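From: Tymofii Dmytriv
To: kit-builders list
Date: Monday, November 25, 2019
Subject: Re: Sorting trays for the lock kits, is it worth it?

On the list last week, Unus wrote:

> We switched the lock kits over to yellow bins and a lined steel
> tray in May and I would not go back. One kind of part per bin,
> everything for a kit goes onto the paper, then into the bag.
> Short kits have pretty much stopped. I think everyone who packs
> more than 30 kits at a time should do it this way.
>
> Happy to hear how it goes for others.

Well, I tried it, and I'm less sold than Unus is. I don't doubt the short kits have stopped over there. I do doubt the bins did it. If you change the bins, the paper, the bench and the checklist in the same month, you can't pin the result on the bins.

My main gripe is the harnesses. They come out of the bag bent whichever way they were folded, and dropping them into a bin does nothing for that. You still have to look at both ends of each one before it goes in a kit. 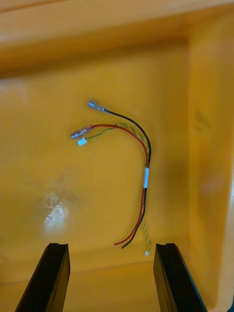 Harness with two spade terminals and the small white plug.

On that type the spades have clear sleeves and the plug is white, so against a yellow floor you can find the ends without picking the thing up. Fine, that's a point for the color. But I've packed 200 of these off a sheet of gray cardboard and didn't have trouble finding the ends there either. The band around the middle helps more than the bin does, in my opinion. If your supplier leaves the band off, send them back.

The solenoids are another matter. The plungers slide, the leads loop out sideways, and two solenoids lying at different angles take up far more floor than you'd think from the drawing. I'd call a bin full at a point where most people would keep going. I also can't agree that the red boards should live next door to them. All it takes is one person reaching over in a hurry, and you have a coil sitting on a board. The lip between two bins is not much of a fence.
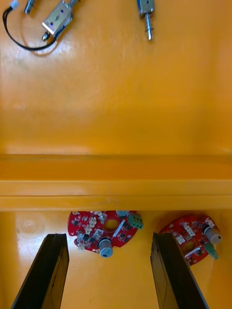 WHAT I WOULD KEEP

The steel tray, with paper in the bottom. I came in expecting to make fun of the paper and I've come around on it. Small dark parts show up on it, you can write the kit number in the corner, and when it gets grubby you throw it out. Use plain white, cut a little smaller than the floor of the tray so it doesn't ride up at the rim.

I'd also keep the bins on the outside and the tray in the middle, far enough back that your elbows are clear. Board down first, solenoids next, harnesses last. Other people do it the other way around and I've never heard a good argument for it.

WHAT I WOULD DROP

The rule about one kind of part per bin. It sounds tidy, but it needs more bins than I have table. Two harness types can share if they don't look alike. Gray and blue against red and beige, say: you would have to be half asleep to mix those up, even side by side on the paper.

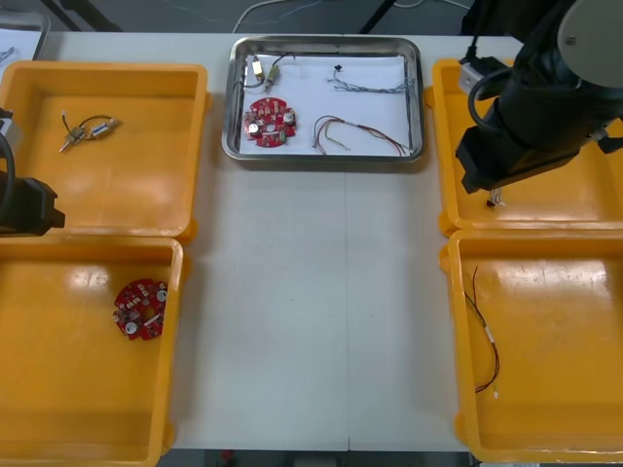

Gredatia Kit Packing Group

Somebody is going to bring up the Esutik dividers, so let me get there first. I had a set. They slide around, they're too tall to reach over comfortably, and the leads snag on the corners. I gave mine away. The Maksymiv ones may be better, I haven't tried them, and at three to a pack I'm not in a rush to.

What I would like to see is somebody's actual tally. We have 1,851 kits behind us here and I could tell you how many came back short, because I wrote it down, but I can't tell you how many were short for lack of a bin. My guess is very few. Mostly a solenoid was left behind because two leads had tangled and the packer took one lump for one part. Putting the lump in a nicer container doesn't untangle it. Separate them when you fill the bin, and if the leads won't lie apart, put a twist tie on each one.

So before anyone places a group order, I'd ask for one batch done the old way and one batch done with bins, same packer, same parts, same checklist. I'll do one of them if somebody else does the other.

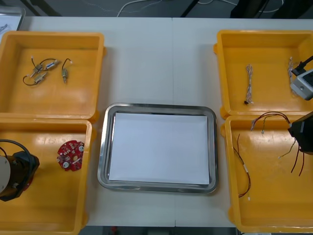
Unus answered off list, and said I could pass it on, that the tally for the batches since May exists on paper and will be typed up, that the checklist did change the same month, and that the tray should be cleared down to bare paper between kits whichever way the test is run. Unus still thinks the dividers deserve a second look. I don't, but I'll wait for the numbers.

Tymofii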